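Home | Courses | Handouts | Workshops | Contact

Stusthorpe Evening Courses
Pattern and Tableware, Handout 4
Mugs, coasters and a busy wall

Reading for tonight: your own notes from Handout 3 (plain cloths), plus the two pages on borders if you missed them.

1. Where we left off

Last time we kept everything around the cup quiet. White cloth, white wall, one mug, one coaster, and we looked at how much a rim color can do when it has the place to itself. It was a good exercise and your sketches were lovely, but hardly anyone lives like that! Most of us have a shelf of mugs that came from six different shops, a tray somebody gave us, and a wallpaper we either chose in a bold mood or inherited from the people before.

So tonight is the messy, cheerful version. We put a very full floral behind the table and ask what the small things in front of it need to do to be seen. I have been looking forward to this one since August.

Bring to the table: two or three mugs of your own, any coaster, a pencil, a soft eraser. Colored pencils if you have them. Paint stays in the bag until next time.

2. Some words we will use

Ground. Whatever lies directly under or behind an object. A mug on a coaster on a tray on a table has three grounds stacked up, and each of them can help or spoil it.

Scale. The size of the motif compared with the size of the thing beside it. A peony as wide as a dinner plate next to a mug is large scale. A fleck of glaze is small scale. They get along very well, much better than two patterns of nearly the same size.

Density. How much of the ground is covered. A spotted mug can be sparse at the rim and dense at the base, and your eye reads the dense part as darker even when the colors are identical.

Line. Many botanical prints are held together by a drawn outline. If you squint and the color goes away, the line is what stays. Look for it first.

Texture. The real kind, that you can feel with a thumb: coiled rope, crochet, woven rattan, ribs in glass. In a room full of printed pattern, real texture stands out more than you would expect, and it doesn't need color to do it.

Rest. A patch with little or nothing in it. A tabletop is usually your best one. Be generous with it.

3. The busy wall

A big botanical print has a few habits worth knowing. The flowers overlap so the white ground only shows in small gaps. The colors are usually limited (pink, yellow, orange, a bit of lavender, gray in the leaves) and they repeat, so that any one of them can be picked up by something on the table. And there is nearly always a small surprise tucked into it, a bird or a moth or a beetle, for people who look twice. Find the moths! Once you have seen one you will go hunting for the rest, and this is exactly what the person who drew the print was hoping for.

Now think about what goes in front. The instinct is to calm everything down and use only plain white. Plain white works, but it can look a little as if the table had been left out of the party. Try one printed thing, flat and low, such as a tray, and keep the motifs on it few and far apart. Strawberries are wonderful for this. They are red, which the wall may not have much of, and they have a simple outline that reads from across the room. Then let the coasters be the texture and the mugs be the blocks of color.
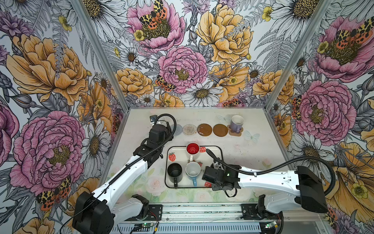 Five coasters in a row, mugs on the tray, and peonies on three sides.
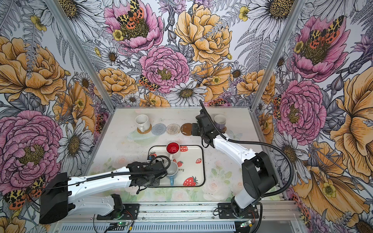

Woven rattan and gray-blue crochet, with ribbed clear glass next in line.

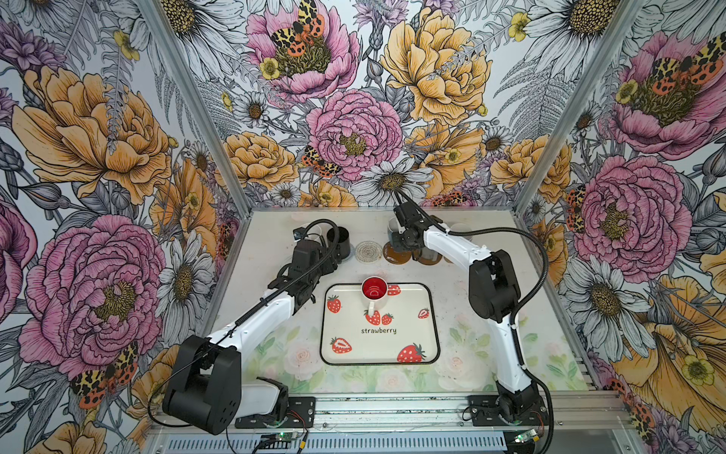
Red strawberries on a white tray with a black rim; amber coasters toward the back.

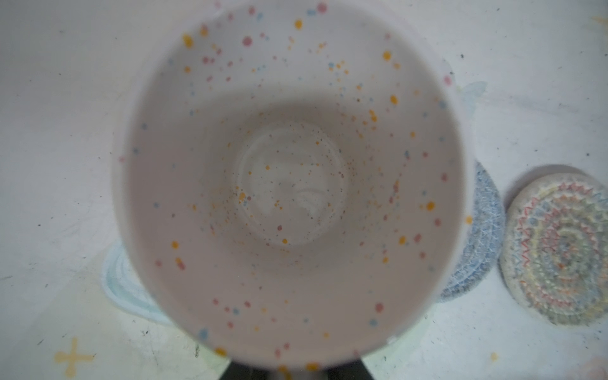
Which brings me to the question I get every time this class runs: should the coaster match the mug? My answer is that it should share one thing with it and leave the rest alone. It can share a color, or a weight, or a kind of roundness. A blue and white rope coaster next to a mug with a little pale blue in the glaze is sharing plenty already. Give the same mug a coaster with yellow, pink and blue dots and the two of them start talking over each other.

Glass is the odd one out and I adore it. A clear coaster takes on whatever it lies on, so on a pale table it almost disappears and leaves you only the ribs. It is a very useful piece when you have run out of rest and still need somewhere to put a cup.

4. Exercise A - the row

Time: 30 minutes. Work in pairs if you like.

Lay out a row of coasters along the far edge of your table, leaving a hand's width between them. They should all be different. Swap with your neighbors until they are.

Stand back. Squint. Write down the one you see first and the one you see last. Don't fix anything yet.

Now change the order only. Put the darkest coaster at one end and squint again. Put it in the middle and squint again. Draw all three rows as plain circles, shaded light, medium or dark. No detail, please - I know how tempting the crochet is, and you will get your chance with it in Exercise C.

Add one mug to the row and decide where it goes. Turn the handle toward you, then away. You will be amazed how much a handle matters. It works like an arrow, and a row of handles all pointing the same way looks tidy even when the mugs have nothing else in common.

5. Exercise B - the tray

Place your tray near the center of the table and put a mug on it. Then a second. Keep at least one of the printed motifs uncovered, and if there is lettering on the tray, decide whether you want the word to be readable. A half-covered word nags at people. They will tilt their heads to finish it, and that can be fun or irritating depending on the breakfast.

Questions to work through in your notebook:

Does the tray sit parallel to the table edge, and what happens if you turn it a little?
Is there a color on the tray that appears nowhere else? Would you like it to?
Where is your rest?
Which mug would you take away if you had to lose one?

Mugs with a different color inside and out deserve a page to themselves. A white mug with a red interior is a white mug when you sit across from it and a red one when you lean over to pour. Draw it both ways. The same goes for trays with a rim: from the side the rim is nearly all you get, from above it's a border.

6. Exercise C - looking straight down

My favorite! Stand up, lean over, and draw one mug from directly above. You will have three circles, one inside the other: the rim, the band of wall, and the flat base. Most people draw the base too large. Measure it with your pencil held at arm's length.

If your mug is speckled, don't try to copy every dot. Place the big ones near the rim as they truly are, since these are the ones a viewer will check, and then build up the small ones toward the base with the tip of the pencil. Let them crowd. Leave out a small curved highlight on the base where the glaze shines.

Add a crescent of coaster showing past the rim. Just the crescent! A partly hidden round thing tells us more about depth than a whole one does, and you get to draw all that lovely coiled texture without having to do the entire spiral.

7. The Hemel and Uvitell samples

The sample box goes around in the second half. There are 34 swatches in it, mostly Hemel wallpapers with a few Uvitell table coverings at the back. Please keep them in their sleeves. Pick one large floral and one small, hold each behind your row of coasters, and note which coaster drops out of sight. Gray ones are usually first to go against leaves.

The Grewal card is the pale rose print with green leaves that so many of you liked last term. It's very faint, and from a few steps away it reads as plain. Try it as a tabletop under a busy wall, because I think it breaks the rule about two florals in one room and gets away with it. If you disagree, write down why and bring it up in the discussion.

8. For next time

Photograph or draw your own kitchen table as it is, before tidying. Mark the grounds, the texture and the rest. Then move 2 things and do it again.

Read the section on repeats, up to the diagram of the half drop. We will be drawing our own small motif (a fruit, a moth, whatever you fancy) and it needs to survive being printed at coaster size, so think simple.

Optional, and a treat: go to a thrift store and look only at saucers. Set yourself a limit or you will come home with a box of them. I speak from experience and a very full cupboard.

Materials note: rope coasters for the making session are in stock. Cotton cord in denim blue, light blue and white is on the shelf by the sink, so help yourself and write your name on the sheet.

Related handouts
Handout 2: Rims, feet and handles
Handout 3: The plain cloth
Handout 5: A motif at coaster size
Making sheet: Coiled rope coasters
Making sheet: Crochet spirals for beginners

Contact the course office | Copyright Stusthorpe Evening Courses | Back to top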